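Drilis Perfume Samples and Decants: Frequently Asked Questions

Last revised in April. Questions missing from this page can be sent through the contact form.

ORDERING

What sizes do you sell?

Decants come in 2 ml, 5 ml and 8 ml glass atomizers. The 2 ml size gives enough for several wearings of an eau de parfum. Extraits are sold in 2 ml dabber vials only, as many of them are too thick for the atomizer pump.

Is there a limit per order?

Each order may contain up to 14 vials in any mix of sizes. The limit comes from the mailing box. Larger orders have to be placed as two orders and are packed and charged separately.

Do you sell full bottles?

No. When a source bottle runs low, the listing is closed and the remainder is kept for comparison with the next batch.

Can I ask for a specific batch?

Yes, if the listing shows more than one. Write the batch code in the notes field at checkout. If the field is left blank, the older batch is sent first.

FILLING AND MATERIALS

How are decants filled?

Sprayed bottles are decanted with a syringe and a short adapter fitted to the stem after the actuator is removed. Splash bottles are drawn directly with a glass pipette. Every vial is filled to the shoulder, leaving a small air gap. A vial filled to the top may leak when the temperature rises in transit.

Are the vials new?

Yes. Vials and atomizers are bought new and are used once. We do not accept empties for refilling.

Why does my atomizer not spray?

A new pump has to be primed. Press it fully five or six times while holding the vial upright. If there is still no spray, check that the lower end of the tube reaches the liquid. A bent tube can be straightened by hand after unscrewing the collar.

How do I remove perfume oil from a work surface?

Blot first, then wipe with a cloth and a little unscented dish soap. High-proof alcohol removes the oil faster but can dull or lift some finishes, so try it on a hidden spot. Do not reuse the cloth for glassware. 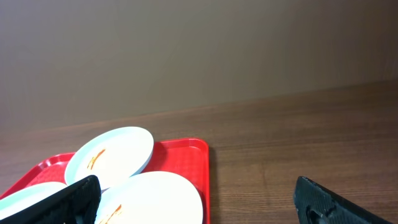
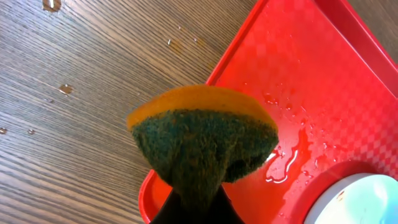

STORAGE

Where should I keep my samples?

In a closed box or drawer, upright, away from windows and heating. A bathroom shelf is a poor choice on account of the swings in temperature and humidity. Room temperature up to 64°F is ideal but somewhat warmer rooms do no harm over a few months.

Should I put them in the refrigerator?

It is not needed. Cold can make some naturals and waxes cloud or settle. The cloudiness usually clears at room temperature. If you do refrigerate, use a sealed container so that food odors and perfume stay apart.

How long does a decant last?

We suggest using 2 ml vials within a year. Dabber vials age faster than atomizers once opened, as each opening lets in fresh air. Citrus top notes are the first to fade. A sharp, nail-polish smell in the first minute after spraying is a common sign of age and may pass as the perfume dries down.

The liquid has turned darker. Is it spoiled?

Not necessarily. Vanillin darkens with time, and perfumes with a high share of it can go from pale yellow to brown without a change in smell. Jasmine and orange flower materials may also deepen in color. Judge by smell on a paper strip before wearing it.

TESTING

How much should I apply?

One spray or one short stroke of the dabber on the inner forearm. Do not rub. Wait 60 minutes before deciding whether you like it, and longer for an extrait, in which the base often shows late.

How many can I test at a time?

Three on paper, two on skin. Write the name on each strip before spraying. If everything begins to smell alike, stop and go outside for a while. Coffee beans are often recommended for this, but in our testing they did no better than plain air.

Why does it smell different on my skin than on paper?

Paper is dry and stays at room temperature. Skin is warmer and carries oil, water and the residue of soap or lotion. For a fair comparison, wash the area with unscented soap and let it dry fully.

What is the difference between an extrait and an eau de parfum?

An extrait normally holds more perfume concentrate and less alcohol. It tends to sit closer to the skin and last longer. The two versions of a perfume often have different formulas, so one cannot be taken as a stronger copy of the other.

SHIPPING AND RETURNS

Where do orders ship from?

From our Haslam address. Orders placed before 2 p.m. are normally packed the same working day. Local customers can choose pickup at the Kunedton counter, where orders are held for 14 days.

Do you ship by air?

No. Perfume contains flammable alcohol, and all our parcels go by ground service.

My vial arrived partly empty. What should I do?

Keep the vial and its bag and send us a photo of both, with the order number. We replace any vial that has lost more than a quarter of its contents. Minor loss through evaporation is not covered.

Can I return a sample I do not like?

No. Opened and unopened decants are both excluded from return.

Who do I contact?

Baoshan Fan handles batch and filling questions. Sem Smits handles parcels, pickup and refunds. Put the order number in the subject line.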